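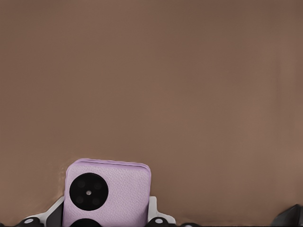
July, trial of the Sterkari simulation package, carried on from the last entry. Set up the wrist view for the pick task this morning and got as far as closing the fingers on the first stock object, the lilac one from their "pocket goods" set. I'll give them the surface finish. The pebbled grain on the lilac back holds up better than I expected, and I would happily use it to show somebody what the package can do. The brown surface behind it is another matter. It is smooth and nearly blank, with one faint paler band down the right side that I can't find in the scene settings. Is it a fold, a seam, a light? No idea. There is also a lighter smeary patch just to the left of the object, right up against its outline. If that patch comes from the renderer then anything we train on it may learn to look for the smear.

Asked Sterkari support about the patch. Reply was that it is "within expected appearance variation". That is a sales answer. I wanted to know which setting produces it and whether it moves when the object moves. Asked again, no reply by four.

Things tried today:
Default lighting, default table. Patch present.
Table swapped for their grey one. Didn't load, no error message, just went back to brown.
Shadow quality up one step. Patch perhaps softer, but I was hoping for that so don't trust me.
Same scene file on Gertraud's machine. Not done, hers is busy with the Purside job until tomorrow.

Batch run over lunch: 300 attempts, random start poses, their supplied grasp planner with nothing altered. 129 counted as held at the end by their own scorer. The brochure talks about planner performance "approaching real deployment" and gives no number, which I now understand. In fairness the start poses were set wide, wider than Beaulieu would ever see on their line, so I'll narrow them and run it again before anyone quotes that figure at Sterkari. Please don't put it in the summary yet.

More worrying is the scorer. I went through the failures by hand until I got bored, and 31 of the ones marked as dropped had the object sitting between the fingers at the last step. It seems to be testing height only, so a low grip fails however firm it is. Haven't looked for the opposite fault among the passes. Somebody should, and it will probably be me.

Contact settings: the finger friction is in a file marked "do not edit". Edited it. The value was far higher than anything we measured on our own pads, which makes the 129 look worse again. Put it back afterwards so that the next batch is comparable. Copy of the original is in the trial folder.

Ermelinda came by and we argued about whether any of this matters. Her view is that we only need the package for making lots of wrist views, and we have our own scoring and our own planner, so who cares if theirs are poor. Fair point as far as it goes. My view is that we would be paying for all of it, and the plain brown backgrounds are exactly the part we can't use as they are. Beaulieu's benches are scratched and covered in tape and labels. She thinks we could bring in our own textures. The manual says that we can, in one sentence, with a link to a page that doesn't exist.

She also reminded me that Allov quoted for a similar package in spring and I was just as rude about that one. True. Allov did at least let you see the light sources in the scene tree.

Licence: the trial covers 2 machines. The price after that goes by seat and by "render volume", and I have not found render volume defined anywhere. Need that in writing before this goes any further. Gertraud to ask, she is more patient on the phone.

Still to do:
Narrow the start poses, rerun the 300 with the same seed.
Move the object well to the right, toward the pale band, and see whether the smear goes along with it.
Fix or bypass the scorer, then go over the lunch batch again.
Try one of our own bench textures. Give it an hour at most.
Chase Sterkari about the grey table.

Where I stand tonight: nice surfaces, poor scoring, price unknown. I wouldn't sign. Ermelinda would, for one seat. Left the machine on with the scene open, please don't close it.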